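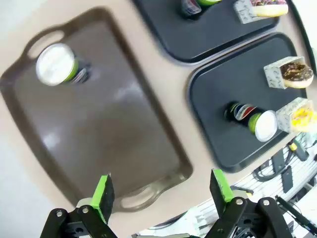 A brown serving tray with cut-out handles, and two dark grey trays to its right.

Fairweather Desk 4 review: a small vision mixer for small studios

Posted July 31, 2020, by Elli Keskinen

The Fairweather Desk 4 is a four-input video switcher aimed at community stations, college studios and anyone running a live programme with one person at the controls. I used it through June on a weekly cookery and chat programme that goes out on a local channel. It replaced an older Plolska unit with a noisy fan.

Setting up took most of a morning. The inputs are on the back and the two outputs are on the side, so you need to leave space to the right of the desk. The printed guide covers the basics and little else. I found the audio delay setting by going through the menus one at a time.

The buttons are good. They are large, they light up clearly and they have a firm click. Kane Kingi, who directs our programme, had been used to a touch screen and was cutting between cameras without looking down by the second week. The fader bar is stiffer than I would like and slow mixes can look uneven.

Titles are the weak point. You can store 99 of them, but each has to be loaded from a memory card, and names longer than eight letters are cut short in the list. We ended up with three guests called "PARVEEN W" in different versions and put the wrong one on air. Parveen Weerasinghe was nice about it.

We had one fault in 73 hours of use. Input three went black during an opening sequence and came back when the cable was pushed in again. I have changed the cable and have not seen it since.

The unit has no built-in recording. Fairweather sells a separate recorder for 200 pounds, which I have not tried. The Irosham switcher records to a drive as standard, though it has smaller buttons and only one output.

Picture quality is fine for our purposes. Colours match between inputs and there is no visible delay on the studio monitor.

Good: buttons, quiet running, two outputs.
Bad: titles, thin guide, stiff fader.

Score: 7 out of 10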